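Notebook > Workshop Diary > Folding Examples

28 April 2022
by Annelies Steiner

Long day on the clothes for Bikutico, and my shoulders know it. We're up to 112 examples now, out of the 1,000 I promised back when I thought a pair of shorts was a simple thing! Every example is one person steering both arms through a whole go from start to finish, and the learning system gets the pictures and the joint positions together. I keep telling myself to start from a messier heap than feels polite, so most of today went on the lime-green pair, bunched up any old way with the waistband puckered into a ruffle.

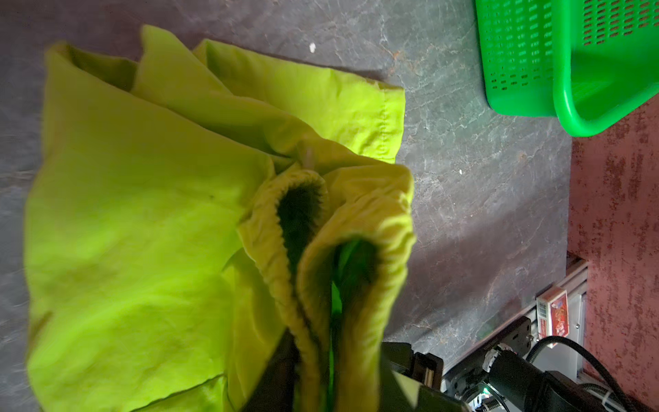

Nawal wondered whether we should be keeping the fumbled tries as well, so long as they were marked, because a system that only ever sees tidy work has no idea what to do after a slip. I grumbled, and then I went back and marked 70 of them - she was right, and it was good to have company while I did it.

After tea we went over to two pieces at once, the pink towel with the shorts lying over part of it, and both grippers in at the green cloth. I like these best. You have to decide which hand leads, and Upendo and I never decide the same way (I go left, always).

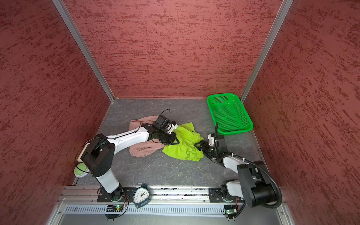
Still to do

Ask Apinya about disk space before the next batch. Write down the left-hand business so all of us start the same way, or at least know that we don't.

Filed under: Robots, Teaching by Hand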